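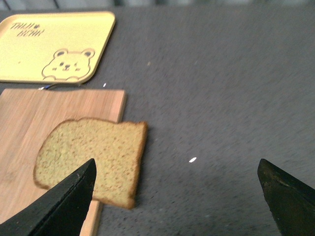

The Case for the Breakfast Tray
Floltum Home Quarterly
14/07/2022

For much of the last century, the small serving tray was a fixture of the American kitchen. It held the toast, the jam and the cup, and it went back to its shelf when the meal was over. Larger counters and shorter mornings pushed it aside. It is now returning, in brighter colors and more modest sizes, to households that had not owned one in years.

The Garkgate Household Survey, conducted in June, asked 679 readers of this magazine how they serve the first meal of the day. Of these, 227 reported using a tray at least twice a week. A further 114 said they had bought one within the past year, most often for a child. Plain trays remain the usual choice for adults. For children, families favor a single cheerful drawing, such as a bear looking up over the rim, on a pale background.

The cutting board deserves equal attention. A wooden board set beside the tray gives bread a place to be sliced and buttered, and keeps crumbs in one spot. The Sastry Kitchen School, which offers a short course on table setting, teaches that board and tray should lie close together with a narrow gap between them, so that either may be lifted without disturbing the other. Students begin with one slice of bread and add the remaining items only when the arrangement feels natural to the hand.

Care is simple. Wooden boards should be wiped with a damp cloth, dried upright and oiled when the grain begins to look pale. Printed trays last longest when washed by hand with a soft sponge. Abrasive pads will dull thin line drawings first.

Readers with limited storage may wish to consider the Juro rack, a narrow stand with 2 slots that holds a tray and a board on edge. It fits between a toaster and the wall in most kitchens.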